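The Slow Cure
Why marble floors fail from below, and what the people who lay them are doing about it

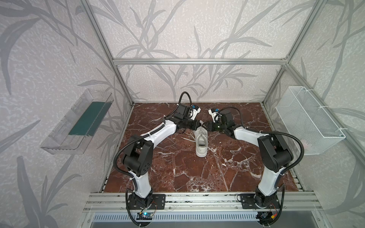
Most complaints about stone floors concern the surface. Owners report dull patches, dark edges, a white bloom along the joints, a tile that sounds hollow under a heel. In the majority of cases the stone is sound and the fault lies in the inch or so of material beneath it, which was placed, leveled and covered long before anyone chose a sealer.

Marble is a metamorphic rock made mostly of calcite. Its absorption is low compared with limestone or terra cotta, usually well under one percent by weight, but it is not zero, and water that enters from the back has to leave by the front. It carries dissolved salts with it. Where the water evaporates at the face, the salts stay behind and crystallize in the pores. If this happens on the surface, the result can be brushed off. If it happens a fraction of a millimeter down, the crystals push against the pore walls and the polished skin begins to flake. The trade calls this spalling, and polishing will not cure it while the moisture source remains.

The source is usually the bed. A traditional mortar bed is mixed with more water than the cement needs for hydration, and the excess must dry out through the top. Concrete slabs behave the same way on a longer scale. The common rule of thumb allows one month of drying for each inch of slab thickness, and it assumes a ventilated building with the heat on. A slab poured in August under an unfinished roof may be rained on for weeks and start its drying period with the pores full.

Installers measure moisture in one of two ways. The older method places a dish of calcium chloride under a sealed dome and weighs the salt after three days. It reports the vapor leaving the surface and says little about what is held lower down. The newer method sets a probe in a drilled hole, commonly at 40 percent of the slab depth where drying is from one side only, and reads relative humidity after the hole has come to equilibrium. The second figure is the better predictor of what will happen after the floor is covered, when the moisture evens out from top to bottom. It also takes longer to get, and it is the one most often skipped when a schedule slips.

Pranuter, a regional flooring contractor that handles mainly lobbies and clinics, went back through its warranty records to see how much the skipped readings had cost. The firm pulled 961 stone jobs. It was able to match 946 of them to a complete site file with substrate, adhesive, stone type and date of grouting. The remaining files were missing at least one of those entries and were left out.

The review grouped the callbacks by cause. Staining and efflorescence led, followed by loss of bond, followed by cracked tile over slab joints that had not been carried through to the surface. Damage from cleaning products came a distant fourth. The callbacks clustered on jobs where grouting had been done the day after setting, and the clustering was strongest for dark stone, on which any salt deposit shows at once.

Red and brown marbles present their own difficulties. The color generally comes from iron oxides, and the white lines that run through the stone are calcite that filled old fractures. A vein is a healed break. It may be as strong as the rock around it, or it may part when the tile flexes. Many heavily veined marbles are shipped with a fiberglass mesh bonded to the back with resin for this reason. The mesh protects the tile in the crate. On the floor it creates a second bond line, and ordinary cement mortar grips cured resin poorly. The tile then separates cleanly from the bed with the mesh side bare. An epoxy adhesive will hold, at several times the price, and has to be specified before the work is bid.

Some green marbles, which are often serpentine and geologically not marble at all, have a different weakness. They can warp when one face is wetted. A tile set in water-based mortar may curl at the corners before the mortar has stiffened, and it will keep that shape. Epoxy is again the usual answer.

Coverage is the other recurring item. Industry practice calls for at least 95 percent contact between mortar and tile for natural stone and for wet areas. The only reliable check is to lift a tile while the mortar is fresh and look at the back. Ridges that still stand in rows show that the tile was laid down and never pushed across them. The voids between the ridges collect water, and on translucent stone they can telegraph through as lighter stripes once the floor dries. Troweling in one direction and moving the tile at right angles to the ridges collapses them and lets the air out. A thin coat skimmed on the back of the tile fills what is left.

Large tile has made this harder. A 24-by-48-inch piece demands a substrate flat to one-eighth inch in 10 feet, and few slabs are delivered to that tolerance. The difference gets made up with grinding and self-leveling compound, or it gets made up with extra mortar under the low corners. The second approach is faster. Thick mortar shrinks more as it cures, so the low corner ends up low again, and the lip at the joint is then ground down and repolished in place by a separate crew.

Two products now on trial attempt to take the waiting out of the process. Skistar is a rapid-drying bed mortar that binds most of its mixing water chemically, leaving little to evaporate. Its maker permits stone to be set the following morning. Utham is an uncoupling sheet with open channels on the underside, meant to let vapor from the slab move sideways to the perimeter instead of up through the joints. Both have been used in a test corridor at Fashola, a four-story office conversion where the original slab was still reading high when the finish trades arrived.

The corridor is divided into bays of 200 square feet. One set has the rapid mortar alone, one has the sheet with conventional thin-set, and one has both. A control set was laid in a standard bed and grouted after 30 days. Readings are taken at 7 a.m., before the doors open and the air handlers come up to full speed. The bays with the sheet have stayed clean at the joints so far. The rapid mortar bays show light deposits along the exterior wall, where the slab is coolest, and none elsewhere. One heating season is a short record, and the owner has agreed to leave the probes in place through a second.

Sealers deserve a brief mention because they are so often asked to solve the wrong problem. A penetrating sealer slows the entry of oil and water from above. It does nothing about acid, which reacts with calcite directly and leaves an etch mark whether the stone is sealed or bare. A film-forming coating applied over a damp bed traps the vapor beneath it and tends to turn cloudy, then peel. Where moisture is suspected, the floor should be left unsealed until the readings settle, kept clean with plain water and a neutral soap, and vacuumed of any loose salt. Wet mopping a bloom dissolves it and sends it back into the joint.

For owners, the useful paperwork is short. Ask for the slab humidity readings with dates and probe depths, the mortar data sheet, a note on whether the stone was mesh-backed, and the location of every movement joint. Interior floors need such joints at intervals of 20 to 25 feet, closer where direct sun falls on the stone, and at every wall and column. They are filled with sealant colored to match the grout and will need replacing on a cycle of several years.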